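Home | Tidy Rooms | Small Fixes | Ask Noeline

Hanging a Garbage Bag on a Wall Hook

Last updated: August

I put off writing this one for ages because it seemed almost too small to bother with, but Peninah Rugemalira wrote in asking how to keep a bag off the carpet in a room with no space for a can, so let's get into it!

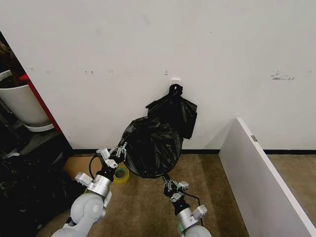
The hook comes first. A small white adhesive one is plenty for paper and packaging (I wouldn't trust it with kitchen scraps or anything heavy). Wipe the wall with a barely damp cloth, let it dry, then press the hook on firmly and leave it alone for a good long while, overnight if you can stand it. Keep it low, so that a filling bag hangs only a little above the floor and isn't tugging with its whole weight.

While it's open, loop one side of the rim over the hook and let the rest gape. Once it's getting full, squeeze the air out slowly, gather the neck in one hand and twist it until it feels like rope. Tie a single knot and slip that over the hook, and it will wait there quite nicely until you're next heading out.

When you take it down, put one hand under the bottom and lift straight up. Pulling outward is what peels hooks off walls, and I've lost 2 that way, along with a bit of paint. My bags come on a roll of 20 and I keep the roll in the closet, where my neighbor Jabari thinks it looks silly, but I always know where it is. If your wall has picked up scuffs, a soft eraser sponge used very gently will lift a fair few of them.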